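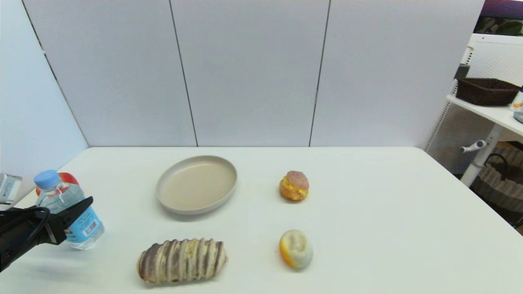 Three breads, one beige plate and a bottle of water on the white table.

I buy too much bread. I've made my peace with it. There's an Asian-style bakery counter inside the Skendusport market, and if I walk past it on an empty stomach I come home with a bag of sweet buns that two people can't possibly get through before they go sad. So over the years I've gotten pretty good at keeping soft breads soft, and at putting out a snack table that doesn't turn into a crumb field by four in the afternoon. A few of you asked for all of it in one place after my post about the cookie tins, so this is my brain dump. It's long. Get a drink.

First, unbag everything

When you get home, take the buns out of the plastic. I know the plastic is supposed to keep them fresh, and it will, later. But if they went into the bag even a little bit warm, there's steam trapped in there, and steam turns a nice golden crust into something like a damp sponge. I put mine on a rack until they feel completely cool on the bottom (the bottom is the last part to cool, so don't just poke the top). Then they can go back into bags, one kind to a bag.

One kind to a bag matters more than I used to think. Anything with a strong flavor will share it. I once stored a garlic roll with a coconut bun overnight and I still think about that breakfast.

Filled buns

The bun with the yellow filling is my favorite kind and also the biggest nuisance. It's split across the middle and the filling comes right out around the sides, so there's no neat way to wrap it. Plastic wrap pressed against it takes half the filling off with it when you peel it back. What works for me is a small lidded box, deep enough that the lid doesn't touch the top of the bun, with a square of parchment on the bottom. Lift the parchment, lift the bun. So much better than digging at it with your fingers!

If a filling is custard, or has egg or cream in it, it goes in the fridge. I don't leave those out past the two-hour mark, and on a hot day it's one hour. If I can't tell what's in it and I forgot to ask at the counter, I treat it like custard. The bread around it will firm up some in the cold, but you can let it sit out for ten minutes or so before eating and it comes back nicely. Don't microwave a custard bun. I mean, you can, but the filling gets lava hot while the bread turns to leather, and then you've got a burned tongue and nothing to show for it.

And eat them first! When I bring home a mixed bag the filled ones are always day one. Plain ones can wait.

Buns with a topping

Anything with a rough, craggy top, whether it's cheese or coconut or one of those cookie crusts, hates being squashed. Never stack them. Never put them at the bottom of the tote under the milk (ask me how I know). I carry mine home in an old cake tin, and if they're going in a cupboard overnight they get a roomy container with a sheet of paper towel laid inside, under the buns, so moisture has somewhere to go other than into the topping.

Cheese toppings go in the fridge here. Coconut or sugar ones, with no filling inside, stay on the counter for a day or two in a closed tin.

To bring a topped bun back to life I use the toaster oven, low, around 300 degrees, for four or five minutes. Lay a loose bit of foil over the top if it's already well browned. Let it sit a minute before you bite it.

Striped and swirled loaves

I love the long ones with the diagonal ridges, all cream and dark purple-brown. They look like somebody went to a lot of trouble. Some are chocolate, some are taro, and I've been wrong guessing by color more than once, so I've quit guessing and just ask.

For a soft loaf like that:

Cut it from the middle. Take your slices from the center and then push the two halves together, cut faces touching, before you wrap it. It dries out far less than if you start from the end. My grandmother did this with every cake she ever made and I thought she was being odd.

Use the serrated knife and let it do the work. Long, gentle strokes. If you press, the whole thing squishes flat and those pretty ridges go with it.

If you slice with the ridges, on the diagonal, each piece holds together better than if you go straight across them. You get funny little triangle ends, which belong to the cook.

Keep it out of the fridge unless there's a filling that needs it. Plain bread goes stale faster in there than it does on the counter. Counter for two days, freezer after that.

Freezing

I freeze a LOT. Slice the loaf first, lay the slices on a tray until they're firm, then bag them and push out as much air as you can. That way you can pull out two at a time without a chisel. Plain buns I wrap one by one and then put all together in a bigger bag. A month is about my limit before they start tasting like freezer.

Custard doesn't freeze well in my experience. It goes grainy and weeps when it thaws. Cheese-topped ones are fine, coconut is fine, chocolate swirl is great. I thaw everything still wrapped, on the counter, so the wet forms on the outside of the wrapping and stays off the bread.

Write what it is on the bag. I use masking tape and a marker. You think you'll remember, and three weeks later you're holding a grey lump up to the window.

Setting it out

A white table is lovely for food because everything shows up so well, and it's a pain for exactly that reason. Every crumb, every ring, every smear of yellow filling. A few things I do now:

Wipe it and dry it before any food goes near it. A damp table makes the bottom of a bun gummy in no time, and if you've used a spray cleaner you want that rinsed off with plain water too.

Use a plate with a bit of a lip. My old dinner plates were almost flat and things slid right off when you carried them. A shallow plate with a low raised rim holds on to the crumbs and still lets you get a knife in. I like a plain beige or taupe. White plates disappear on a white table, and patterned ones fight with the bread.

Put the plate down first and build around it. I leave mine empty at the start so that whoever wants a bun has somewhere to put it, and the breads go out on parchment or small boards. If I load the big plate up, people just stand there holding a bun over the floor.

Give each bread some space. They look nicer and the flavors don't mix. The striped loaf goes up front because it's the long one and somebody has to get at it with a knife, with the round ones farther over where they won't get elbowed.

Put something fresh near the sweet stuff. Apples or grapes, whatever's in the bowl. After a custard bun you really do want a bite of something sharp.

Drinks

Bottled water with a screw cap is my pick for a table with kids or papers on it, or me on it. Caps go back on between sips, that's the house rule. I stand the bottles off to one side, away from the breads, so a cold one can sweat all it likes without making a puddle under the pastry. If they've come straight out of the fridge I wipe them down first or park them on a folded dish towel.

If you've got more than one bottle going, loop a rubber band around the neck of yours. Different colors for different people. Works better than writing on the label, which rubs off the second it gets wet.

Cleaning up after

Dry first, wet second. If you go in with a wet cloth right away you make bread paste, and bread paste gets into every seam. I've got a Dubey table brush, a little flat one, and I sweep everything onto the rimmed plate and tip it in the compost. Then a cloth with warm water and one drop of dish soap.

For yellow smears (custard, or anything with egg) use cool water first. Hot water sets egg and then you're scrubbing. For a purple or chocolate streak, a paste of baking soda and water, left for a couple minutes and wiped off gently. Try it on a corner first if your table has a shiny finish.

If you've got panels or paneling behind your table, run a dry paintbrush down the seams every so often. I did mine in May and was a bit horrified.

Using up the old stuff

Stale plain buns make fantastic bread pudding, and swirl bread makes even better French toast, the dark streaks go all soft. Cut it thick. Let it soak longer than you'd think, both sides, and cook it slow with the lid on for the first few minutes.

Crumbs from a sweet bun, toasted in a dry pan, are great on ice cream or on baked apples. I keep a jar in the freezer door. Don't use crumbs from anything that had custard in it, those go out.

Next time I want to get into bread boxes. I've had the Kunberg one with the wooden lid for six months, and I'm borrowing a Stollmont to try beside it, same loaf cut in half, one half in each. If you've got a bread box you swear by, tell me which one and how damp your kitchen gets in summer, because mine's a swamp.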